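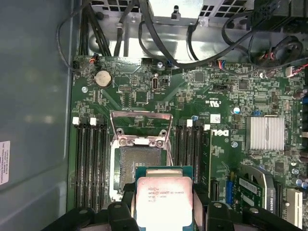

Item 2, processor handling: Xeon in the gripper, socket open.

MASTHAM REFURBISHING — EQUIPMENT PLANNING MEETING
Held in the upstairs room, 2 p.m. Tea was provided. Biscuits were deferred to the next budget.

1. Minutes of the last meeting
Agreed, after the word "affordable" was struck out.

2. Second arm for the processor bench
The Stockdale quote was read aloud twice, the second time more slowly. It covers the arm, mounting and cabling. It leaves out fingers, listed under "options". The meeting felt that fingers were not much of an option. Purchasing to ask for one price for the lot.

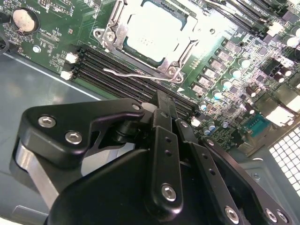

Item 3, reach: gripper by the memory slots.

3. Fingertips
A set of spare tips from Medora is £692. Two sets were asked for and one was approved. Narrow tips preferred, as memory latches leave little room. The bench team will keep a wear log, and has promised to write in this one. 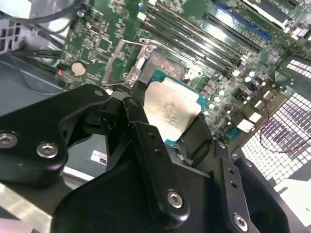 Will the second arm need its own bench?
It will share the present bench until April, then move to the bay by the window if the electrician has been.

4. Software
Odidance licence renewal is due in 21 days. The 5-seat plan was chosen over the 8-seat one — we have never found eight people willing to log in.
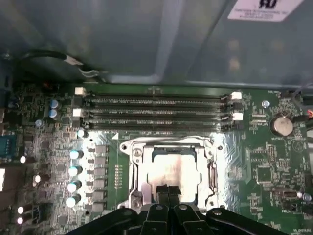 Who pays for training on the new arm?
Training comes out of the bench team's budget, which the bench team learned at this meeting.

5. Any other business
Request for a better chair. Noted, as in previous minutes.

Actions: purchasing to chase Stockdale; bench team to order tips and start log.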